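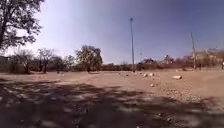
I got to the MacBrayne ground in Grevcombe a little before ten in the morning, which was smart, because by noon the only place anybody wanted to stand was under the trees. It was the open morning for the old fairground and the land behind it, all 53 acres, and the deal was simple: sign a sheet, take a map, wander wherever you like, and come back for a guided walk at eleven if you felt like it.

I felt like it. But first I wandered!

I grew up with parks that were mostly lawn, so it took me a while to get my eye in. This is dirt country. The ground is tan and dusty and it goes on and on, and from the gate I thought it was all one thing. Then you walk it and it keeps changing on you. There's a smooth, hard-packed stretch where your shoes hardly leave a mark, then a patch of loose gravel that crunches, then smooth again. The map calls the whole lot "open ground," so you have to find all that out with your feet.

The shade is the other thing. The big trees throw this lovely broken-up shade, all blotches and bright spots, and I sat in it with my thermos for 2 songs' worth of whatever was playing on a car radio by the gate. (Bring something to sit on. I used my map and regretted it.)

The guided walk was run by Raltetti, the landscape outfit that's drawing up the plan for the place. It took 3 stops to get across to the far side, and I liked that they let us stand and look at each one before they started talking. The first stop was about the trees, and it was the best of them. The plan keeps every big one, and the new paths bend to go past them. They want people to be able to walk from shade to shade in summer, with benches where the shade falls in the afternoon. I'm all for it. From out in the open you can see how the treeline runs low along the whole horizon, with the big spreading ones standing up out of it, and some tan buildings way back in the haze.

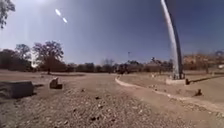

Someone in our group asked why it couldn't just be left alone, and said they'd been walking their dogs out here for years and liked it fine with no benches and no paths. There was a fair bit of nodding at that, mine included. The answer was that most of the open ground will stay as it is, with the paths kept to the edges and the trees, and that the fairground lot near the gate would still be a lot. I'd have liked to see that marked on the map, and I wrote it on the comment card.

Second stop was paths. They had 2 sample trays laid out on a folding table, one of plain crushed stone and one of a bound gravel they called Ultum, and you were supposed to press your palm into each and say which you'd rather push a stroller over. I picked the Ultum, but the plain stone looks nicer, and it's closer to the color that's already there. Most people spent longer poking at the trays than listening to the talk, me too.

The last leg was my favorite bit of walking, out over the rougher part, where the dirt goes lumpy and pebbly and you watch your ankles.
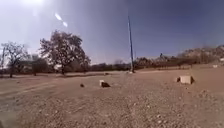 I was near the back by then with a couple of other slowpokes, and we got onto the subject of lights. The tall skinny light poles are really handy out here, it's so flat that you can pick one out and just head for it. One of my fellow slowpokes hoped they'd stay, and I hope so too, although I'd want any new ones kept low. A place with this much sky ought to be good for stars, and the plan doesn't say a word about evenings.

Tire tracks came up too. People do drive out onto the dirt, and the ruts spread if everybody picks a new line. Raltetti's idea is a row of boulders along the gate side. Somebody wanted logs. I wanted lunch.

Lunch was a burrito from a truck parked on the road, and it was huge and very good, and I ate it standing up. Then I went back for one more loop of the trees before driving home with the windows down and dust all over the floor mats. The plan goes on display again in February, and I'm told there'll be a bigger map.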